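Software / Manipulation

Jindetti releases new grasp planner for cardboard work

Jindetti has published version 4 of its grasp planning software for robots with parallel grippers. The new version is made for thin and flexible parts, such as the flaps of cardboard boxes, which were difficult for the earlier planner.

The old planner looked for a grasp one time and then closed the fingers. Version 4 computes the contact again while the gripper is moving, using the wrist camera, and corrects the path 60 times per second. If the edge of the cardboard bends away, the fingers follow it.
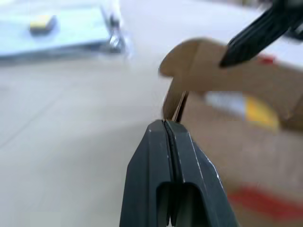
The company says the planner was tuned with 800 recorded grasps, collected in its laboratory in Sketton. Most of them were on corrugated board, and the rest on paper bags and soft plastic trays. The recordings will be shared with customers in November, together with a tool to replay them step by step.

Version 4 can also plan for 2 arms at the same time. One arm holds the part and the other waits until the grip force is stable. For this function Jindetti uses the open scheduler from Surkov, with small changes in how it handles delays.

Existing users can install the update over version 3, but the calibration of the wrist camera must be repeated. Support for Frimpong controllers is still in testing and has no release date.

Last updated: 4:00 pm

Related items
Surkov scheduler gets a simpler setup file
Frimpong opens its controller interface
How to check a wrist camera calibration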